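Hendricks Cast Bronze Memorial Plaque, Model 1412

The Model 1412 is a cast bronze plaque for outdoor monuments, war memorials and public art sites. Each plaque is sand cast in one piece at the Drutside foundry, with raised lettering on a textured ground.

Specifications
Width: 300 mm
Alloy: 92 percent copper
Finish: brown patina, waxed
Fixing: four concealed studs, resin set

Larger panels are quoted separately. Text is limited to 3000 characters on multi-panel orders. Border patterns can be matched to an existing plaque - send a rubbing or a flat scan.

Lettering
The standard face was drawn by Aldo Galli for the Gostolcombe memorial and is supplied in capitals only. Layouts may be submitted as a digital file or drawn by hand on plain paper. A proof is issued for signature before the pattern is cut. Changes after signature are charged as a new pattern.

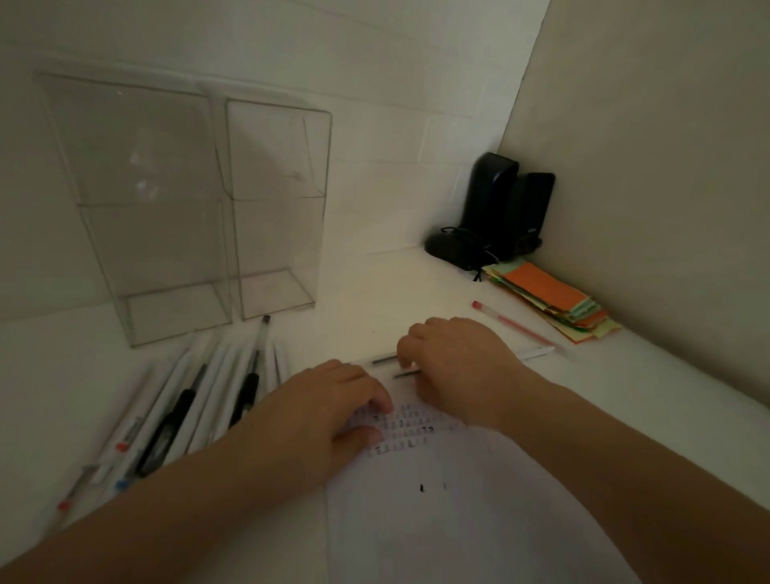 Care
Wash with mild soap and water. Rewax every December. Do not use wire brushes or metal polish.

Last updated: 16/02/2020
4 shares | 0 comments

Related items
Droneo Stone Fixing Resin
Hendricks Cast Bronze Date Numerals
Hendricks Paste Wax, Clear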